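Grade the Sort, Not the Speed
Ishbel Chisholm, 3rd February
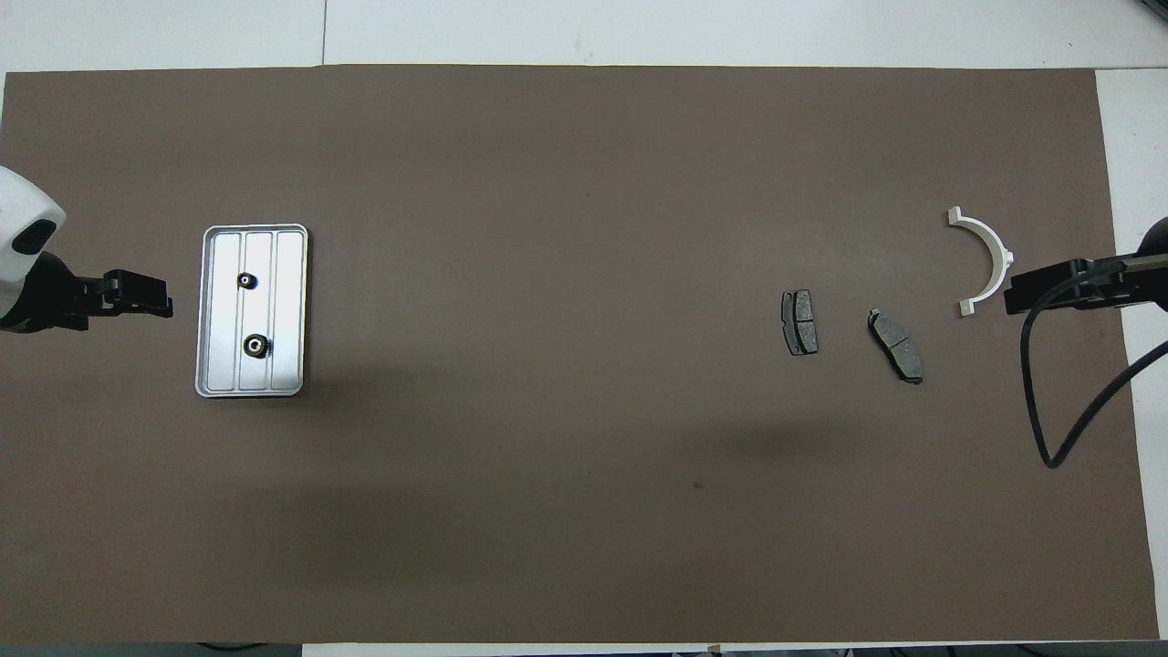
The Plikulari student league scores its two-arm sorting event almost entirely on time, and I think the rule should go. A team gets 600 seconds, and every second left over is worth points. Students respond as anyone would. They tune arm speed and leave grasp planning for the last week. The parts deserve more thought than that. Two brake pads set down at different angles need two different approaches, and a pad lying diagonally punishes a gripper that only knows how to close square to the table. A curved white bracket is worse: grab the arc and it can rotate, grab the knob and there is little to hold. Small round parts in a ridged metal tray are another problem again, with the rim limiting how low the fingers can come in from the side.

My club at Gunn logged 52 practice runs in July. The fastest were the least repeatable. Siyabonga Lekota, who judges for the league, argues that time is the only measure a parent in the bleachers can follow. He has a point — but a scoreboard can also show parts placed correctly out of parts attempted.

I would keep a time limit, drop the speed bonus, and require 4 consecutive runs with the same code. Orientation at placement should count for half the score.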